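Questions we keep getting about keeping jewelry in a tin. Quick answers, will add more when there's time.

**Is an old tin OK, or do I need a real jewelry box?**
Tin's fine. Rounded corners are easier on beads. Wash it, dry it all the way, line the bottom. Any clean printed paper works for a liner.

**Can everything go in together?**
For a small collection, yes. Heavy stuff down first, pearls on top where nothing presses on them.

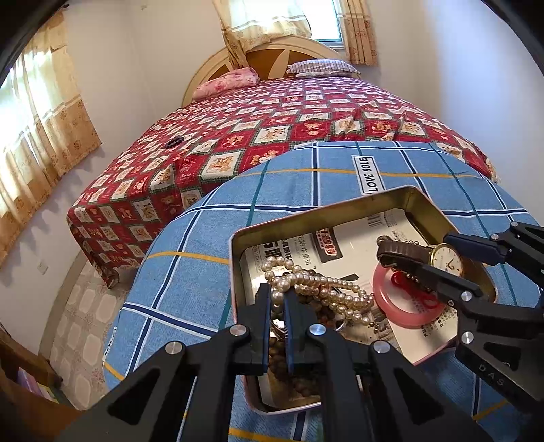 Watches are the exception I'd argue about. Leather strap buckled, dial facing up, away from anything with a sharp clasp. Ketsara Duangkaew at Golleck wraps hers in a sock, also fine.

**How do I sort it without losing half?**
Put a cloth under the tin before you start. Checks, plaid, whatever -- just something beads won't roll off of. Bangles out first, they're what everthing else is tangled on. Then long strands. Chains last.

**My strands are knotted. Now what?**
Don't pull. Lay it flat, find the clasp, work back from there. Wood beads can take some handling, pearls can't. If the thread looks fuzzy stop and get it restrung. Noel Ignacio does restringing, 9 days usually, longer for anything over 200 beads.

**Where do I put things while the tin is empty?**
On the bed. Plain cover is best, busy pattern hides small rings. Check the folds before you shake it out!!
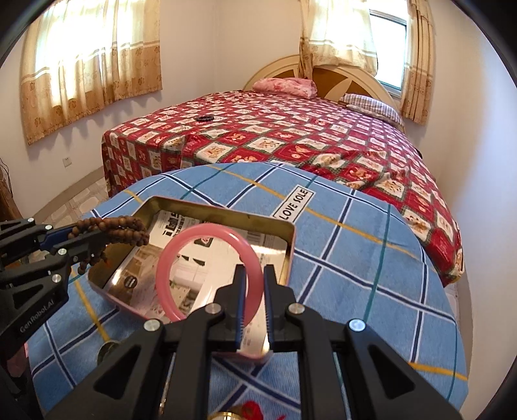 **Cistham, October**

New ones from the Tuesday drop-in:

**Do bangles crack in a tin?**
They can chip if the tin gets dropped. Stand them up on edge to check for lines, then lay flat again, biggest at the bottom.

**How often should I change the liner?**
Twice a year. Sooner if ink is comming off on the pearls.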